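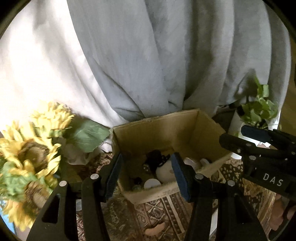
연회색 천 앞에 놓인 해바라기 조화와 종이상자

베르묄런, 그레스소프와 한 시즌 더… "아직 이 동네에서 찰 공이 남았어요"

관리자 | 2021년 12월 12일 | 여자 호주식 풋볼 | 댓글 닫힘

그레스소프(Gresthorpe) 여자팀의 수비수 마레이커 베르묄런(Marijke Vermeulen)이 내년에도 같은 유니폼을 입습니다. 구단은 오늘 오전 선수단 가족 모임이 끝날 무렵 재계약 소식을 전했고, 접시를 들고 서성이던 사람들 사이에서 꽤 오랫동안 박수가 이어졌습니다. 지난 10월 결승전에서 코디아(Kodia)에 한 골 차로 무릎을 꿇은 뒤로 그의 거취를 두고 이런저런 말이 많았던 터라, 팬들로서는 연말 선물을 조금 일찍 받은 기분일 것 같습니다.

계약 기간은 1년이고, 양쪽이 원하면 한 해를 더 늘릴 수 있다는 조항이 붙었습니다. 금액은 공개하지 않았습니다. 하기야 이 리그에서 돈 때문에 뛰는 선수가 얼마나 되겠느냐마는, 베르묄런에게 다른 제안이 있었다는 것만큼은 본인도 부인하지 않았습니다. 어느 팀이었느냐고 물으니 빙긋 웃으면서 "좋은 팀이었고, 아주 친절한 전화였어요. 그래서 거절하기가 더 힘들었고요"라고만 하더군요. 두 번 세 번 더 물어봤지만 대답은 같았습니다.

베르묄런은 현재 공식전 통산 100경기까지 단 한 경기를 남겨 두고 있습니다. 부상 없이 겨울 준비를 마친다면, 아니 여기는 이제 한여름이니 여름 준비라고 해야겠지요, 아무튼 무사히 개막을 맞는다면 첫 경기가 바로 그 경기가 됩니다. 게다가 상대가 하필 코디아입니다. 일정표가 나온 날 라커룸이 한바탕 시끄러웠다고 하는데, 정작 당사자는 일정표를 가장 늦게 본 축에 들었습니다. 근무 중이라 전화기를 사물함에 넣어 두었기 때문이랍니다.

그를 처음 본 분들은 대개 키부터 이야기합니다. 그런데 경기를 몇 번 보다 보면 키보다 발이 눈에 들어옵니다. 공이 뜨기 전에 이미 떨어질 자리로 두어 걸음 옮겨 가 있고, 상대 공격수가 뒤늦게 어깨를 밀어 넣을 때쯤이면 공은 벌써 그의 주먹을 맞고 경계선 밖으로 날아가 있습니다. 화려하게 잡아내는 장면은 많지 않아요. 대신 상대의 주 득점원이 유난히 조용했던 날, 경기 뒤에 기록지를 들여다보면 그 옆에는 거의 어김없이 베르묄런이 서 있었습니다.

네덜란드에서 자란 그는 어릴 때 필드하키를 했고, 골키퍼였습니다. 호주에는 오래 머물 생각 없이 왔다고 합니다. 친구 집 소파에서 자면서 일자리를 알아보던 무렵, 저녁마다 산책하던 길이 보스만(Bosman) 구장 울타리를 따라 나 있었고, 어느 날 울타리를 넘어온 공을 주워 되돌려 찬 것이 시작이었습니다. 잘 찼느냐고요? 전혀 아니었답니다. 공은 엉뚱하게 주차장 쪽으로 굴러갔고, 미안한 마음에 뛰어가서 다시 주워 온 그에게 당시 훈련을 이끌던 코치가 운동화 크기를 물었습니다.

"저는 규칙을 하나도 몰랐어요. 골대가 왜 네 개인지도 몰랐고, 심판이 왜 손가락을 그렇게 힘차게 뻗는지도 몰랐죠. 그런데 다들 끝나고 밥을 먹으러 가자고 하더라고요. 그날 먹은 감자튀김 값을 아직도 못 갚았어요. 갚으려고 할 때마다 다음에 달래요."

첫 시즌에는 주로 예비팀에서 뛰었습니다. 타원형 공이 어디로 튈지 도무지 종잡을 수가 없어서 훈련이 끝난 뒤에도 혼자 남아 클럽하우스 벽에 대고 공을 차곤 했고, 그 벽의 페인트가 벗겨진 자리를 두고 구단 사람들은 지금도 마레이커 벽이라고 부릅니다. 올가을 외벽을 새로 칠할 때도 그 부분만은 남겨 두자는 의견이 나왔는데, 결국에는 칠했습니다. 비가 새면 곤란하니까요. 베르묄런은 새로 칠한 바로 다음 훈련 날에 다시 그 앞에 섰다고 합니다.

지난 시즌은 그에게 가장 좋은 해이면서 가장 속상한 해이기도 했습니다. 정규 시즌 내내 빠짐없이 선발로 나왔고, 동료들이 뽑은 올해의 선수상도 받았습니다. 팀은 초반에 비틀거리다가 중반부터 연승을 달렸고, 준결승에서는 마지막 쿼터에 들어설 때까지 뒤지던 경기를 뒤집었습니다. 그리고 결승이었습니다. 그날 보스만 구장에 들어온 관중은 413명으로, 그레스소프 여자팀 경기로는 가장 많은 숫자였습니다. 언덕 쪽 잔디에 돗자리를 깔고 앉은 가족들부터 울타리에 기대선 어르신들까지, 평소 같으면 서로 인사를 나누고도 남을 자리가 빽빽하게 찼지요.

경기 내용은 이미 여러 번 전해 드렸으니 길게 되풀이하지 않겠습니다. 바람이 심했고, 양 팀 모두 바람을 등진 쿼터에만 득점했고, 종료 직전 코디아의 긴 킥이 골대 앞에서 한 번 튀더니 그대로 안으로 굴러 들어갔습니다. 베르묄런은 그 공에서 팔 하나 거리에 있었습니다. 사이렌이 울린 뒤 그가 한참을 골문 사이에 앉아 있던 모습을 기억하는 분이 많을 겁니다.

그 장면을 다시 보았느냐는 질문에 그는 고개를 끄덕였습니다. "봤어요. 처음에는 못 보겠더니, 나중에는 너무 많이 봐서 동거인이 텔레비전 리모컨을 숨겼어요. 한 걸음 왼쪽에서 출발했으면 닿았을까 생각했는데, 왼쪽에 있었으면 그 앞의 공을 놓쳤을 거예요. 그걸 깨닫는 데 한 달쯤 걸렸어요. 요즘은 잘 잡니다."

재계약을 망설인 이유도 솔직하게 들려주었습니다. 직장이 교대 근무라 저녁 훈련에 맞추려면 근무를 자주 바꿔야 하고, 고향에 계신 부모님을 오래 뵙지 못한 것도 마음에 걸렸답니다. 구단은 이 두 가지를 놓고 여러 차례 이야기를 나눈 끝에, 새 시즌에는 주중 훈련 가운데 하루를 아침에도 열기로 했습니다. 베르묄런만을 위한 배려는 아니고, 비슷한 사정을 가진 선수가 더 있어서 전부터 나오던 이야기라고 합니다. 아침 훈련에는 간호사로 일하는 선수와 제과점에서 일하는 선수도 나올 예정입니다. 제과점 쪽에서 빵을 가져오느냐는 문제는 아직 협의 중이라고 하니 결과가 나오는 대로 알려 드리겠습니다.

후원 소식도 하나 있습니다. 원정 버스를 지원해 온 젤테오(Jelteo)가 내년에도 함께합니다. 작년까지는 먼 원정에만 버스가 나왔는데, 새 시즌부터는 가까운 원정에도 나옵니다. 선수들이 각자 차를 몰고 가다가 길을 잘못 들어 몸풀기 시간을 놓치는 일이 이제는 없을 것으로 기대합니다. 지난 시즌 두 번째 원정을 기억하시는 분은 무슨 말인지 아실 테지요. 버스에 자리가 남으면 응원단도 탈 수 있고, 탑승 신청은 경기 전 훈련 날 저녁까지 클럽하우스에서 받습니다.

팀 전력에 관해서는 아직 말하기 이른 감이 있습니다. 지난해의 주축 가운데 중원에서 뛰던 선수 둘이 학업 때문에 도시로 떠났고, 그 자리를 누가 메울지는 연습 경기를 거쳐 봐야 압니다. 예비팀에서 올라올 어린 선수들의 평이 좋고, 특히 왼발을 쓰는 선수가 몇 명 늘어난 점을 코치진이 반기고 있습니다. 수비는 베르묄런이 남으면서 지난해 틀을 거의 그대로 유지하게 됐습니다. 주장 선임은 새해로 미뤄졌습니다. 베르묄런의 이름이 오르내리지만 본인은 말을 아꼈습니다. 동전 던지기에 워낙 약해서 팀에 폐가 될 거라나요.

이웃 팀 코디아도 조용히 지내지는 않는 모양입니다. 우승 선수단을 대부분 지켰고, 훈련도 예년보다 일찍 시작했습니다. 두 구단은 사이가 나쁘다고들 하지만 가까이에서 보면 꼭 그렇지도 않습니다. 결승이 끝난 뒤 골문 사이에 앉아 있던 베르묄런에게 가장 먼저 다가와 손을 내민 사람도 코디아의 공격수였고, 두 사람은 그 뒤로 가끔 함께 수영을 다닌다고 합니다. 개막전 이야기는 하지 않기로 약속했다는데, 얼마나 지켜질지는 모르겠습니다.

개막전을 앞두고 구단은 모금 행사로 한여름 달리기를 엽니다. 구장을 출발해 강변길을 돌아오는 코스이고, 참가 인원은 최대 300명입니다. 걸어도 되고 유모차를 밀어도 되고 개를 데려와도 되지만, 개는 꼭 줄을 매 주세요. 모인 돈은 여자팀 탈의실의 온수기를 바꾸는 데 먼저 쓰입니다. 지금 있는 온수기는 앞에 씻은 몇 사람에게만 친절한 기계라서, 경기가 끝나면 다들 그쪽으로 뛰는 속도가 경기 때보다 빠르다는 농담까지 있습니다. 베르묄런도 달리기에 참가하겠다고 이미 이름을 적어 두었습니다.

어린이 교실도 다시 문을 엽니다. 지난해에 이어 베르묄런이 가장 어린 반을 맡아 공 잡는 법과 넘어지는 법을 가르칩니다. 넘어지는 법이 왜 필요하냐고 묻는 부모님들이 계신데, 하키 골키퍼 출신답게 그가 누구보다 진지하게 가르치는 대목이 바로 그 부분입니다. 아이들은 매트 위로 구르는 시간을 제일 좋아하고, 수업이 끝나도 매트를 걷지 못하게 드러눕는다고 하네요. 수업에는 편한 운동화면 충분하고 공은 구단에서 빌려줍니다. 물통과 모자는 꼭 챙겨 보내 주시기 바랍니다.

팬들에게 한마디 해 달라는 부탁에 베르묄런은 잠시 생각하더니 이렇게 말했습니다. "결승 다음 날 아침에 빵을 사러 갔는데, 모르는 할머니가 제 손을 잡고 아무 말 없이 한참 계셨어요. 그러더니 내년에도 울타리 쪽 같은 자리에 계시겠다고 하셨어요. 저도 제 자리에 있겠다고 말씀드리고 싶었는데 그때는 대답을 못 했어요. 이제 대답을 드릴 수 있게 됐네요. 할머니, 혹시 이 기사 보시면 저 있을 거예요."

그레스소프는 짧은 연말 휴식에 들어갔다가 새해 첫째 주에 보스만 구장에서 훈련을 다시 시작합니다. 훈련은 누구나 와서 볼 수 있고, 언덕 쪽 출입문은 배수 공사 때문에 당분간 닫혀 있으니 주차장 쪽 문을 이용하시면 됩니다. 개막전 입장권과 시즌 회원권은 클럽하우스 창구에서 판매하며, 지난해 회원은 쓰던 카드를 가져오시면 그 자리에서 갱신해 드립니다.

분류: 여자 호주식 풋볼, 지역 리그, 이적 및 계약
이전 글: 코디아, 예년보다 이른 여름 훈련 시작
다음 글: 한여름 달리기 참가 신청 안내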